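Chapter 4
The Potato on the Shelf: Household Chores as a Test for Machines

Ask a person on the street if robots can already do the housework, and he will probably say yes, more or less. He has seen a vacuum cleaner that finds its own way under the sofa. Ask the same question to an engineer and the answer will be slower. In this chapter we look at the gap between these two answers. We begin in the kitchen, where the objects are cheap, soft, round or slippery, and no two of them have the same shape.

Our running task is called Ultow, after the program in which it was first written down. The robot must take one vegetable and put it in the right compartment of a storage unit. A child of four can do this while talking about something else.

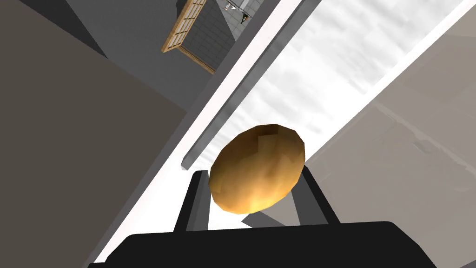
The task has three parts, and each can fail by itself. The machine must find the object, it must close its fingers with a suitable force, and it must let go at the right moment. Students usually expect the second part to be the hardest. In the Nornov trials, which were run completely in simulation, the letting go caused more trouble. Out of 500 attempts, 141 ended with a failure, and the greater part of these came after a good grasp. The object rolled, or it stuck to one finger for a moment and fell on its side.

Lutz Eichhorn, who set up the trials at Trarska, counted an attempt as good only if the object stayed where it was released and the gripper could go away without touching it again. This is a strict rule, but a kitchen is strict too.

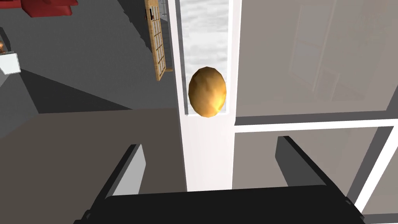 4.1 What a simulated kitchen can teach us

A simulator is patient. It can repeat the same grasp 300 times during one night and no one has to sweep the floor. It is also too kind in some respects: friction is a number in a file, and there is no soil on the skin of the potato unless somebody has modelled it.
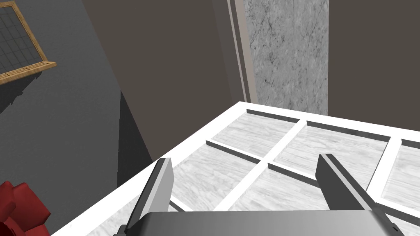 Compartments are a bigger difficulty than most newcomers believe. On an open table the hand may come from any side, and an error of a centimetre does no harm. When the surface is divided by strips, as with the white ones between the marble panels here, and the panels also have raised rails along the back, a small error may put the object over a border. Lazarević proposed to score each placement by its distance from the nearest divider, and we will use this measure in Section 4.3.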